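Hand-held gripper kits for recording demonstrations: Karnudon pair, first impressions
Forum > Hardware > Grippers and end effectors
Thread started 2024-12-23

lpaul_mech
I have had a pair of hand-held parallel grippers on trial through Karnudon and want to compare notes before I commit to keeping them. The trial ends in nine days of use, counted from first power-up. Quoted price to keep the pair is 1,625, which covers the two grippers, the cameras, a spare set of finger pads and the recording software for a year. Shipping and duty are extra.

Intended use is household tasks on a table: bagging, sorting, putting things in boxes. The recordings will go towards training a policy for a two-arm setup we already own. I don't need force data. I do need both hands, and I need the fingers on the hand-held unit to match what goes on the arm.

Notes so far.

The linkage is stiff side to side. I expected more slop from flat plates and screws. If you hold the fingers closed on something thin and twist, the pads move before the plates do.

The pads are the best part. They take hold of plastic film without needing to be squeezed to the end of travel. They also pick up lint, and grip falls off until they are wiped.

Weight is tolerable for short sessions. After a long one I feel it in the forearm, more on the left, where I have less practice.

Thin plastic bags are the task I care about most, so that is where most of the time has gone. With a bag wadded between the pads at the bottom, the loose part stands up and spreads, and the fingers are still easy to see against it.

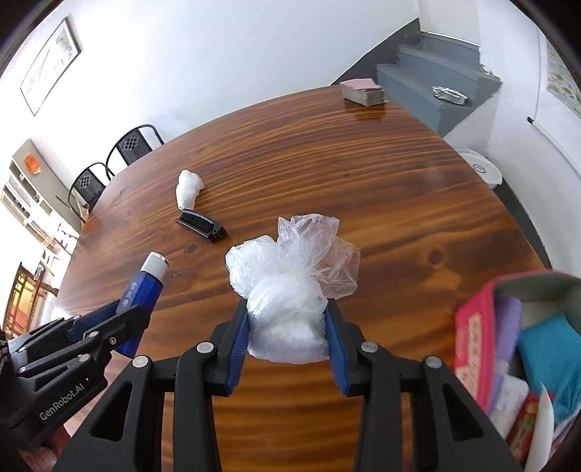
Senyo Asamoah: Before you pay, check how the tracking copes with a shiny table. I had a similar pair on trial in November and the position estimate drifted whenever most of the view was varnish and reflections. It was fine over a matt cloth. The supplier called it a lighting problem. I called it a reason to send them back.

lpaul_mech
Fair point. The table I am using is glossy and I have not separated that out yet. I get the odd session where the path of the left hand has a step in it. I had put it down to moving too fast.

dquansah
I doubt it is the gloss on its own. These wide lenses take in a lot of the room, so there are usually walls, furniture and stairs to track against even when the table is poor. The steps I get come when the lens is close to the work and a large soft item fills the view. Bags are bad for this. Film moves by itself, the tracker treats it as fixed, and the estimate follows it.

Try the same motion with a rigid item of similar size. If the step goes away, it's the bag.

Senyo Asamoah
I did try rigid items. Drift was still there over varnish. Smaller, but there.

dquansah
Which software version? There was an update that changed how features near the fingers are masked. Without the mask, the gripper's own plates count as part of the room.

Senyo Asamoah
Whatever shipped with it. I'm not going to chase versions on a trial unit.

dquansah
Then you tested the old build, and it doesn't tell us much about the current one.

yc_cheng
Both of you are arguing about tracking when the cost is elsewhere. I ran a pair for a job at Ovlow. We recorded 320 episodes of packing small goods into cartons and had to discard a large share. Tracking accounted for a few. The rest went because the operator did things the arm could not do: wrist too far over, elbow in the wrong place, one hand reaching underneath the other. The hand-held kit lets you do all of that and gives no warning.

Karnudon sell a reach check as an add-on. It replays each episode against a model of your arm and flags the bad ones. I would ask for that to be included at the quoted price. They agreed when we asked.

lpaul_mech
Useful, thanks. It isn't in my quote. Does it handle two arms together, including collisions between them?

yc_cheng
Each arm separately, when I used it. Collisions between arms were not checked. We wrote our own.

nhyira_y
Has anyone compared these with the Astano rental? You pay by the week and they swap the pads for you. For a short project I can't see the case for buying.

dquansah
Rented from them once. Service was fine, but the two units we were sent had different finger travel, by 2 mm. That is enough to matter when the policy has to close on a single layer of film. We measured it only after recording had started.

nhyira_y
2 mm on total opening or per finger?

dquansah
Total opening. Fully closed was the same on both.

nhyira_y
Then you could have corrected it in the calibration file. I wouldn't hold that against the rental.

dquansah
You could, if you knew. The sheet in the case listed the same travel for both.

Senyo Asamoah
For what it's worth, Kpodo will re-measure any pair and issue a new calibration file. I'd budget for that whether you rent or buy.

lpaul_mech
Plan for the rest of the trial: repeat the bag task over a matt cloth, repeat it again with a rigid item on the bare table, and measure finger travel on both units with callipers. I have asked Karnudon about the reach check and the current build number. Will post the traces when I have both sets.

yc_cheng
Post the discard rate as well, please.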